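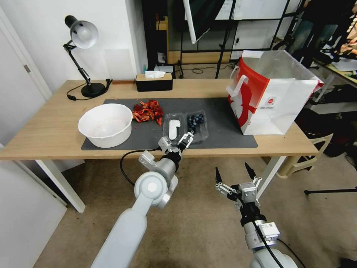
Left gripper in front of the trays, right gripper open below the desk edge. Crayfish and blueberries on the mat.

Sterolen 2 is our two-arm tabletop package for labs that teach robots by demonstration. It comes with a pair of arms, parallel grippers, a head camera and the recording software, and it now ships with the training recipe we've been working on at Osudley for most of the past year. We're really pleased with this one!

The recipe is called staggered relabeling. In ordinary imitation learning you record a person driving the arms, cut the recording into fixed chunks, and train the policy to predict the next chunk. It works nicely on blocks and cups. Food is harder. A heap of crayfish is all claws and legs, every heap tangles in its own way, and a blueberry gives you very little to hold on to. Fixed chunks tend to split a grasp right in the middle, so the policy learns half a pinch and then the other half separately.

Staggered relabeling moves the cuts. The software watches finger width and wrist speed, finds the moments when the hand is committed to something, and keeps each of those moments in one piece. Everything between them can be cut wherever it's convenient. The operator doesn't have to press a pedal or tag anything – you just drive the arms, and the labels are made afterward. 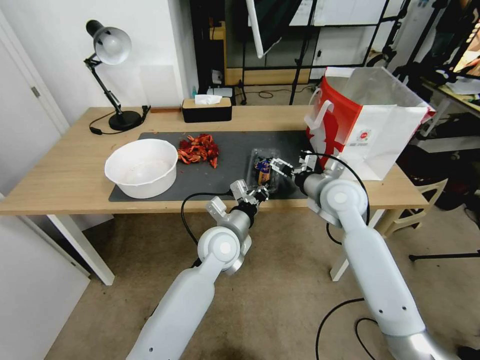

Bayu Wuisan, who wrote most of the relabeling code, wanted a task set that mixed shapes, sizes and surfaces on one mat, and that is how the Brandão table set came together. It has 19 tasks, all of them things a person would do at a table without thinking. We recorded 3,000 demonstrations and kept 1,461 after relabeling and filtering. The policy trained on the smaller set did better on our held-out layouts than the one trained on everything with fixed chunks, and the gap was widest on the small, round objects. We did not expect that much of a difference, and we ran it again in August with fresh seeds to be sure.

It still has trouble with clear plastic. Rims are hard to find from the head camera alone, and a wrist camera helps (sold separately, fits either arm).

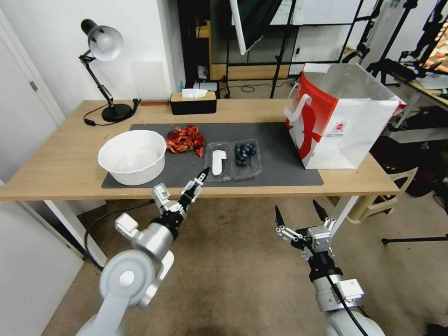
Two-compartment tray with a white spoon and blueberries.

Included with Sterolen 2: both arms and grippers, head camera and mount, cables, recording software, relabeling scripts with source, and the Brandão demonstrations in raw and relabeled form. Owners of the first Sterolen can run the scripts on recordings they already have. Keep the original timestamps if you do – the cut finder needs them.

Contact Pritley sales and support | © Pritley, Osudley | Back to top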